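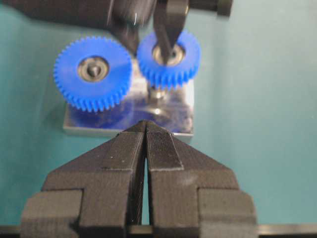
Put the Repair Shelf Back in the Library

By Lise Dufour
April

The Istalthorpe library used to keep a shelf of service manuals beside the newspapers. Washing machines, sewing machines, lawn mowers, a few radios. Last year the shelf went into storage to make room for two more computer desks. I think that was a mistake and I would like it reversed.

The argument for removing it was that everything is online. Some of it is. I spent most of an evening looking for the manual to a 1980s mixer and found three sites that wanted a subscription and one that had the wrong model. The library had the right one. It was in a gray binder, with a previous reader's pencil notes on which screw to loosen first.

Those notes matter. A manual tells you how a gear train goes together. It rarely tells you that the second cover sticks, or that a part from a later model fits just as well.

The shelf held 74 binders and took up less space than the large-print westerns. Storage is not free either. My neighbor Luuk Dewulf asked to see one of the binders and was told it would take a week to bring over. He needed his dryer before then, so he paid 55 dollars for a visit and was shown a loose belt.

I have nothing against the computer desks. They are busy after school, and they should stay. But there is a wall by the back stairs with a display case that has held the same model ship for years — a shelf would fit there with no trouble. The binders are already cataloged. Somebody would have to carry them across town, and I have a car.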